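Progress report, second period
Home paper and packaging sorting trial, Adport
To: Grants office, Omoregie Fund
From: Rajeshwari Rajan, project lead

Summary

We were funded to find out whether households in Adport would sort their recycling better if they got a printed guide, a second bin and a monthly note telling them how their street was doing. The application said they would. I signed that application, and I am less sure of it now than I was in August.

The street scores have gone up. I do not think the fund should read much into that yet, for reasons set out below. The work is on budget and a little behind on time. We are not asking for more money in this report. We are asking to change how the last part of it is spent.

What was delivered

Guides and second bins went to 1699 addresses. Of the households we wrote to at the start, 80 agreed to let us open and weigh their bins before pickup. The target was 100. I would have liked to close that gap by knocking on doors again, but people who say yes on the third knock are doing it to make us go away, and their bins would tell us very little.

The monthly notes went out late once, when the printer sent us the wrong fold and the whole run had to be redone. The printer covered the cost. The Nilis side of town got its notes a week after everyone else, so I have left that month out of the comparison for those streets.

The weighing

Bins are opened at the depot, the contents are tipped out and sorted by hand into paper, card, plastic, metal and trash, and each pile is weighed. We use the same scale every time. It drifts when the depot is cold, and we did not catch this until well into the period. Early readings have been flagged in the data file and have not been corrected, as I have no honest way to say by how much they were off.

The larger trouble is with the people. Households in the weighed group know they are being weighed. They rinse jars. One left a note in the bin apologizing for a pizza box. A guide that works on people who are already trying to please us may do nothing for the family two doors down, and the family two doors down is who the money was meant for.

Street scores come from the truck crews, who mark each street as good, fair or poor. The crews were told about the project in a meeting I ran myself. I now regret how cheerful I was in it. Scores started rising that same week, before most of the guides had been delivered.

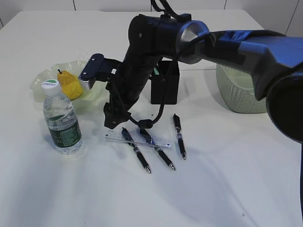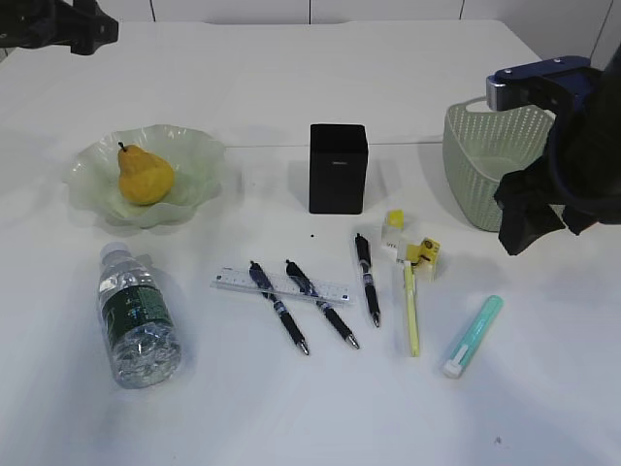
White tabletop, white paneled wall. 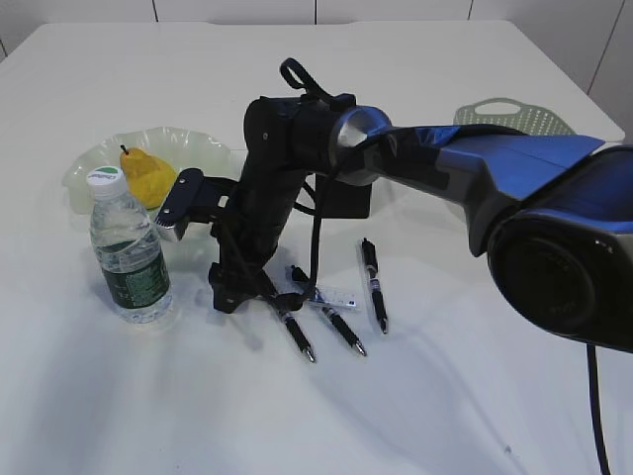

Rajeshwari, I think you are being too hard on the street scores, Drultex wrote in reply to the draft of this report. The crews have been grading these routes for years and they know a bad street when they see one. Even if the first jump was good will, it has held, and good will usually wears off faster than that. We would keep the scores in as a main result and put your doubts in a footnote.

I have kept the doubts where they are. Drultex printed the guides and would like to print more of them, and the comment should be weighed with that in mind. The point about good will wearing off is fair, though, and if the scores are still holding at the end of the next period I will say so.

The second bin

This was the most expensive part of the plan and the part I have the least to say for. Many second bins are being used for other things. Pickup crews have reported garden tools, dog food and firewood. Some households have gone back to putting everything in the old bin and keep the new one in the garage, still in its wrapping. In the phone calls, most people said they liked having it. Liking it was what our survey question asked about, which was a poor question, and I wrote it.

The printed guide

People do seem to read the guide. It is on a lot of refrigerators. The section on cartons confuses nearly everyone, and it confused the depot too, since the rule on cartons was changed after we went to print. A corrected sheet has been drafted. It is one page, with no drawings.

Money

Spending is in line with the plan except for phone calls, which came in under, and depot time, which came in over. The two about cancel out. Storage for the unused bins was not in the original budget and is being paid out of the reserve.

What we would like to change

1. Stop handing out second bins. Use what is left on that line for spot checks on streets outside the weighed group, with no notice given to households or crews.
2. Have the street scores done by someone who does not know which streets got the guide.
3. Drop the survey question about liking the bin.
4. Run the next period for 3 months after the last note goes out, so that we can see what happens when people stop hearing from us.

If the fund would prefer that we keep to the plan as written, we can do so, but the final report would then have very little in it that I would be willing to defend. An answer before the next print order would help.

The data file and the depot sheets are available from the project office.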